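Slide 6. Teaching by hand

Start with kinesthetic, the fancy word for grabbing the arm and shoving it where you want it. Works a treat until the operator's elbow ends up in every camera view. Jennylyn's line from the May workshop: "It learned to wait for my sleeve." Pause for laugh. If no laugh, move on briskly.

Slide 7. Teaching by remote control

Mark Anthony drove the simulated arm from his desk at Pimwood, two monitors and a controller with a sticky left trigger. We logged 1609 demos. The target was 2000. Don't apologise for the gap, someone will ask anyway.

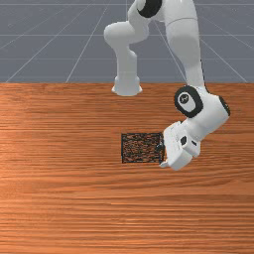 Slide 7: simulated arm, gripper down beside the dark patch on the tabletop.

Let them look at it for a bit. Point out how close the fingertips are to the wood. In sim you can't feel the table, so the new drivers all come in too high and hover like nervous seagulls. Mention the force cue we tried in Morkidus, and that people switched it off.

Slide 8. What the robot copied

It copied the hesitations. All of them, faithfully. Trimming the pauses helped more than any clever change to the model, which was a bit hard on those of us who'd made the clever changes. 11 drivers, 11 styles, and the policy favoured Mark Anthony's, wobble included.

Skip slide 9 if running over. Nolte numbers are in the handout.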